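Taking the Tablet: What Patients Told Us About Chemo Pills at Home
Ziad Abu Hammour and Shadi Nassar
Supervisor: Dr. Brynjólfsdóttir

When we started this project in October we thought we would be writing about side effects, and we were quite ready to do that. Then our first patient spent most of her call telling us about where she keeps her pills (and where her late mother kept hers!), and after that we couldn't stop asking. We sent out 122 surveys and were delighted to get 90 of them back, many with kind notes in the margins.

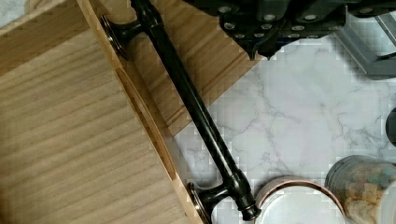

Storage was the subject people wrote the most about. Cancer pills taken at home should be kept in their original package, away from heat and damp, and out of reach of children and pets. Many of our patients used the kitchen all the same, as it helped them remember. A wooden drawer with a long bar pull is easy on sore or numb fingers, which some of these drugs can cause, but it is just as easy for a small grandchild, and several people told us they had moved everything to a high, locked cupboard for that very reason.

We also asked about missed doses. Most people said they would call the clinic before doing anything, and we were so glad to read it, as doubling up can be dangerous. A few weren't sure whom to call on a weekend, so we have suggested a phone number in large print on the front of the pill diary.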